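The people at Drorum keep their coats on a rail by the front door, and on the Friday I visited in February there were so many of them that mine ended up on the floor. I had come to talk to the woman who runs data gathering there, and she apologized for the coats, for the coffee and for the noise, in that order, before we had even sat down.

Drorum is a small company with a simple-sounding wish. It wants a robot to do the kind of household handling that most of us do while thinking about something else - pulling a sheet straight, folding a towel, putting a cup back where it lives. The learning system at the center of it is called Eta. What Eta needs, more than anything else, is examples, and getting them is her job.

"People picture programmers typing instructions," she told me. "Lift here, move there. We did try some of that in the early days, and for a box on a table it's fine. Then somebody put a pillowcase down and we all sort of looked at each other."

A pillowcase, she explained, never lands the same way twice. So her team shows the system how it is done, over and over, with handheld grippers that have a camera on them. A person squeezes the handle, the fingers close, and the recording holds both what the gripper saw and how it moved. Later the examples are checked, trimmed and passed along to the people who train Eta.

She came to this from teaching sewing to adults, which I would not have guessed, and she talks about cloth with real affection. She told me that cotton is honest and fleece is a liar. When she interviews new demonstrators she doesn't ask about computers at all. She hands them a crumpled T-shirt and watches what they do with the first corner they find.

"I'm looking for somebody who's patient but not fussy," she said. "If you're fussy you go back and fix every little wrinkle, and then Eta learns that the job is never finished. We had a whole week like that. Beautiful work, and we couldn't use most of it."

A session lasts 40 minutes, followed by a break of 20, and she is strict about the break. Hands get tired before people notice, and tired hands grab at things. On a good day one demonstrator might record 54 examples that survive checking. Some tasks take one person with a gripper in each hand, and others go better with two people, which brings its own trouble, as they have to agree on who moves first without talking it to death.
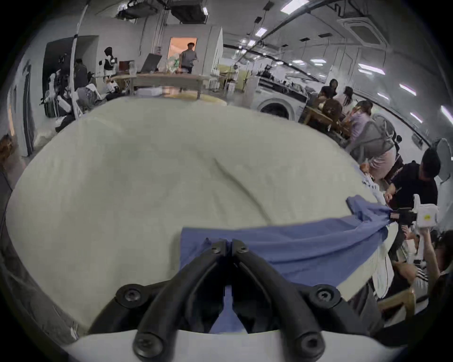 What makes an example good enough to keep?

It has to show the whole task from start to finish, at a steady pace, with the cloth in view for the moments that matter. Small mistakes are welcome as long as the demonstrator corrects them in the same recording.

That last part surprised me, and I said so. I had assumed the clumsy ones went straight in the trash.

"Oh no, I love the clumsy ones," she said, and laughed. "If you only ever show it perfect folds, then the first time a corner slips it has no idea what to do with itself. It just carries on folding the air. So when somebody drops a corner and picks it up again, nice and calm, I want that. I'll go over and thank them for it."

What she does throw out is hurry. The checking is done on a program the team calls Memness, where each recording is played back at normal speed and given a short label, and she can tell from the first few seconds, she says, whether the demonstrator was thinking about lunch. She showed me two recordings of the same towel. I could see no difference at all. She let me look again, very kindly, and I still couldn't.

Fabrics come from all over. A bedding shop called Leung sells them its returned sheets by the bag, and the staff bring in things from home that have gone soft with washing, which she prizes above anything new. New cloth holds its creases from the packet, and a system that has only met new cloth gets a shock in a real bedroom.

I asked how she keeps people interested in doing the same thing so many times. She thought about it for a while, long enough that I started to wonder if I'd been rude.

"I swap them around," she said. "Nobody does towels all day. And I let them see Eta try it, every month or so, on the real arm. They get very invested! They'll say, that's my fold, I do it like that, with the little tug at the end. And sometimes they're right - you can see it."

The next job on her list is the fitted sheet. She has put it off twice already and would like to put it off again, but the training people have been asking, and more than 40 of them, in several sizes, are already washed and waiting in a cupboard upstairs.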